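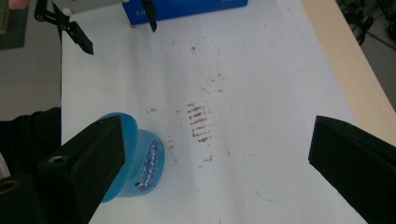 Figure 4. White work surface.

4. Recording a line-of-duty death in the Skedley Honour Roll

This section applies to records officers entering a member who died on duty. Entries made before May 25, 2021 follow the earlier layout and do not need to be re-keyed.

4.1 Before you begin

Obtain the signed notice of death and written consent from the next of kin. Do not open a new entry until both are on file.

4.2 Creating the entry

1. Sign in to Skedley and select Honour Roll, then New Entry.
2. Enter the member's full name, rank and badge number as they appear on the service record.
3. Enter the date of death. If the member died later of injuries received on duty, enter both dates — the date of injury goes in the second field.
4. Choose the detachment from the list. Radetti and Brulell are listed separately, including for years when they shared one office.
5. Type a summary of service of no more than 200 words. Leave out the names of suspects, witnesses and minor children.
6. Select Save as Draft.

Note: The roll holds up to 1,644 entries. Contact the Mykhailiuk support desk if the screen shows "Roll full".

4.3 Review and release

7. Print the draft and send it to the family liaison officer.
8. Enter any corrections, initial the printed copy and place it in the member's file.
9. Select Release. The entry appears on the public roll overnight.

Caution: A released entry cannot be withdrawn from this screen. Check the spelling of every name before step 9.

Entries released after the first of December are read at the following year's memorial service.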